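tanoli-wipe

Hello! This is the small pile of Python I use to plan and run whiteboard wiping on the two-arm setup at Trindau. It sits on top of Stulwood (our arm driver), so get that going first or nothing will move.

What you get: a stroke planner, a force loop for the sponge arm, and a replay tool for going back through old runs from the wrist camera. The replay tool is the bit I'm proudest of, and also the bit with the most bugs, sorry!

The data folder has 231 runs, 39 of them kept back for testing. Frames are stored per run, so don't load the lot at once (I did, and my laptop sulked).

Run plan.py, then wipe.py with the same config. If the strokes come out mirrored, swap the arm names.
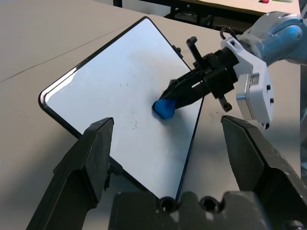
Wrist view from one arm while the other presses the blue sponge to the board.

Still to do: faint smudges get missed by the mark finder, and the 3 retry settings need proper names.

Last tidied July 2018.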